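Quand la pince ne lâche plus : nos conseils d'atelier

Vous êtes plusieurs à nous avoir écrit après le dernier article sur les petits bras de table, et la même question revient souvent : que faire quand la pince se referme sur une pièce et refuse de s'ouvrir ? Je compatis de tout cœur, car le nôtre (un Dakex acheté d'occasion, que toute la maison a fini par adopter) nous a joué ce tour au mois d'août, en plein rangement de cartes postales et de photos collées sur carton. Le moteur forçait, ça grognait, et j'ai eu le très mauvais réflexe d'y mettre les doigts. Plus de peur que de mal, mais je ne recommencerai pas !

Premier conseil, donc, et le plus important : coupez le courant avant d'approcher la main. Pas la pause du logiciel, la vraie prise. Sur le Dakex, la pause laisse le moteur sous tension, et les doigts peuvent repartir dès que la commande suivante arrive. Attendez ensuite 3 bonnes minutes avant de toucher à quoi que ce soit.
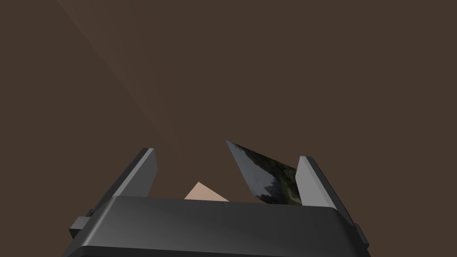
Une fois tout débranché, essayez d'écarter les doigts bien à plat, des deux côtés à la fois, sans jamais faire levier avec un tournevis. Chez nous, le coupable était un petit éclat de carton coincé à la base d'un doigt. Un pinceau sec, un peu de patience, et tout est revenu. Si la poussière est grasse, un chiffon à peine humide suffit ; surtout pas de dégrippant, qui coule partout et attire les saletés.

Pensez aussi à l'ouverture enregistrée dans le programme. Notre fichier Plotetel indiquait 563 au lieu de 1 155 pour la position ouverte, une vieille valeur restée là après un essai, et la pince croyait de bonne foi être grande ouverte. Notez vos réglages sur un carnet, avec un crayon qui tient à la ficelle (les miens disparaissent toujours).

Pour la remise en route, vitesse au minimum, rien entre les doigts, et deux ou trois ouvertures à vide. Si le grognement revient, arrêtez tout et faites vérifier l'engrenage. L'atelier Sarpong, à Tirncombe, nous a changé le nôtre en à peu près 2 semaines, et depuis les cartes postales ont retrouvé leur boîte.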